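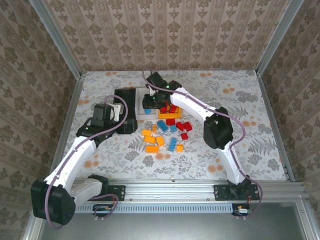
Bricks and tubs on the floral tabletop, partway through a sort.

Sorting by colour: is it worth it, or should I go by shape?

Posted by Fatima Visser, July 3, 2025

Hi all, long-time reader, first post. We've ended up with nearly 3000 toy building bricks between my two kids' hand-me-downs and a big mixed bag from the Priltdale school fair, and right now they live in one enormous heap. I want them sorted before the cousins arrive.

So far I've been going by colour. Red goes in the yellow-orange tub, light blue goes in the white one, and I haven't settled on a colour for the black one yet. Orange is my headache. There's a lot of it, it's always left sitting out on the table, and I keep mixing it up with the orange flowers on the surface (my own fault for loving a busy pattern, I know!). Should I keep going with colour or start over by shape? And do I buy more tubs or just double up?

flollerov_mum
Depends who's building. My youngest is five and goes straight for her favourite colour every single time, so colour it is at our place, and pack-up is quick as she can do it by herself. My eldest is ten and it drove him bonkers. He'd be after one little flat piece and have to dig through a whole tub of red to find it, all the same colour so nothing stands out. We ended up doing colour for the chunky bricks and one separate drawer for the fiddly bits, wheels and hinges and so on. Took me a couple of evenings in front of the telly.

For the orange, I'd just give it the black tub. You'd spot an orange brick against black from across the room. And chuck a plain light-coloured sheet or an old pillowcase over the table while you sort, it's so much easier on the eyes than flowers. You can gather up the corners at the end and tip the leftovers back in the bag too.

Masilela
shape. always shape. colour looks nice for a day

tubs_and_totes
I'd hold off buying anything until you know how much of each you've got. I bought a set of those Vusta stacking tubs first, and then my grey wouldn't fit in one and my purple barely covered the bottom of another. Do a rough sort into ice cream containers, have a look at the piles, then go shopping. Colours you've hardly got any of can share, pink and purple get along fine.

Also, wash the fair ones before they go in with yours. Lukewarm water, a squirt of dish soap, in a mesh laundry bag so the small ones don't go down the sink, then spread out on a towel overnight. Mine were grubbier than they looked.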